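I finally gave in and got more bins. My sewing stuff has been living in shopping bags since December (don't judge me) and every time I wanted a zipper I had to dump the whole lot out on the floor. So now it's plastic bins - clear, yellow, and one of those smoky dark ones I always end up liking best.

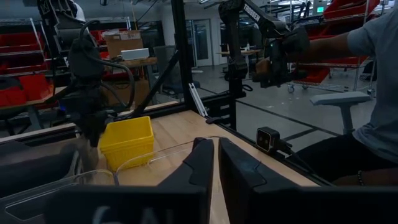
Do you need a lid on every bin? Only on the ones you plan to stack or shove under a bed, because the ones you reach into daily are nicer open.

My rule so far is clear for anything I forget I own, dark for ugly stuff like tangled elastic, and yellow for whatever I'm working on this week. I paid 99 cents for the smallest one at Cronin and I'd go back for four more!
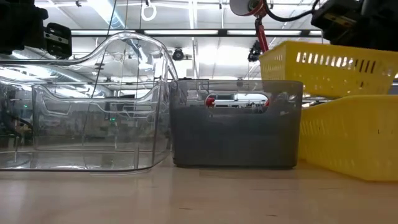
Orla Phelan wrote in to say she gave up sorting by color and just puts masking tape on the front of each bin, with the contents in marker, and that it peels off clean if you change it every couple of months. I have two rolls of tape in a drawer somewhere, so I'm trying that next - once I find the drawer.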